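Section 7: Setting up the Porneck dish rack

I've put together a fair number of these by now (mine, my sister's, two for neighbors), so I'm going to walk you through it the way I do it at home. You don't need tools, but clear yourself a decent stretch of counter first!

1. Lay out the parts and check them against the packing slip. If the small bag of rubber feet is missing, look under the cardboard flap. Mine was stuck there both times.

2. Push a foot onto each corner of the drip tray. They're stiff, so run them under warm water for a minute and they go on much easier.

3. Set the tray with the spout facing the sink. I like it hanging over the edge by a finger's width.

Note: the older Farnetti trays have no spout. You'll need to tip those out by hand every evening.
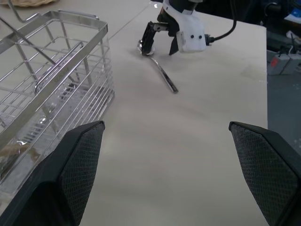
Wire basket with a flat metal divider, on a white tabletop.

4. Lower the rack into the tray and press down on both ends until it stops rocking. Still wobbly? Take it out and turn it around, then try again.

5. Hang the cutlery cup wherever you'll reach for it. I'm left-handed, so mine goes on the opposite side from the drawing on the box.

Caution: don't stack cast iron in it. I did that once with my big Weidemann skillet and had to bend a rod back with pliers.

For cleaning, I soak everything in warm water with a good splash of white vinegar for 33 minutes (half an hour is fine too, that's just how long my radio show runs) and then go over the corners with an old toothbrush. Skip the steel wool, please. Dry it with a towel before you put it back, and rinse the tray while you're at it.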